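4.2 Buyers' handling of printable wall art after download

The second part of the study looked at what buyers did with a printable once the file was in their hands. Earlier work on handmade and craft goods has mostly treated the sale as the end point. For printable wall art this leaves out a large share of the work, as the buyer must still choose a paper, find a printer and settle on a frame. Barajas has called this the "unfinished purchase", and we keep her term in this section.

Households in Brenville and Brallau were invited to take part through local framing shops and a notice in the two town libraries. In all, 70 buyers completed the diary and 64 agreed to a follow-up interview. Each was asked to keep a record from the day of purchase until the print was hung, given away or set aside. Interviews were carried out by Sumampouw in May and were held in the room where the print was meant to go, wherever the buyer was willing. Listings were drawn from the Stovumell marketplace, where over 1000 floral and lettered designs were on sale during the study period.
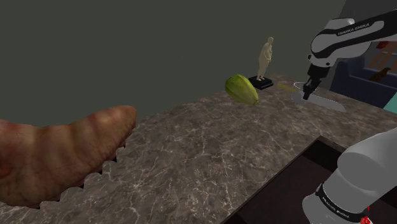

Figure 3. Computer-rendered view with a marble countertop and a large segmented form at left.

Of the 70 buyers, 35 printed the file at home. The remainder used a high street print shop or sent the file to an online service. Home printing was linked with quicker hanging but also with more complaints about colour, above all in pale pinks and greens, which many buyers found duller on paper than on their screens. Several had printed the same design more than once, changing the paper each time, before they were content with it or gave up.

Size was the second source of difficulty. Most files were supplied in a single shape, and buyers who already owned a frame often had to trim the print or add a wide mount. Those who bought the frame afterwards reported few such problems, although they spent more in total. One buyer in Brallau had kept three prints in a drawer for want of a frame that would suit them all.

The choice of room also differed from what sellers' listings suggest. Listings tended to show prints above a sofa or a bed, whereas diary entries more often named hallways, kitchens and the wall beside a desk. Bhat's scheme of "display" and "daily" walls fits these entries fairly well, though it does not allow for prints that were moved between rooms as the seasons changed. We return to the question of seasonal change in Section 4.3.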